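Section 3: Descaling the Kalladbridge 645

Applies to models 645 and 764. Revised Oct 9, 2023.

Descale the kettle when the DESCALE light stays on after boiling. In hard water areas this can happen every 2 weeks.

You will need one packet of Urner descaling powder or plain white vinegar.

1. Unplug the base and let the kettle cool with the lid open.

2. Empty the kettle. Lift out the spout filter and set it aside.

3. Fill to the MIN line with cold water and add the powder. If using vinegar, mix equal parts vinegar and water.

4. Close the lid, plug in the base and press BOIL. Switch off by hand as soon as the water starts to steam.

CAUTION: Do not let a vinegar mix reach a full boil. It can foam over the spout.

5. Leave to stand for 30 minutes, then pour away.

6. Boil and discard fresh water two times. Do not drink this water.

Note: On the 764, hold the KEEP WARM button for three seconds to turn off the light. The 645 resets by itself at the next boil.

7. Rinse the spout filter under the tap and push it back in until it clicks.

Place the kettle on a flat, level surface before using it again.

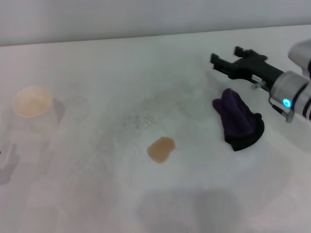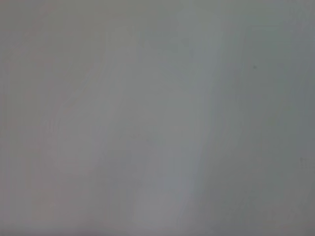 If the light comes back on within a day, repeat steps 2 to 6 with a new packet. Heavy scale may need a third treatment. Do not scrape the heating plate with metal tools or steel wool.

Replacement filters are sold under the Bumholm name in packs of two. See Section 4 for part numbers.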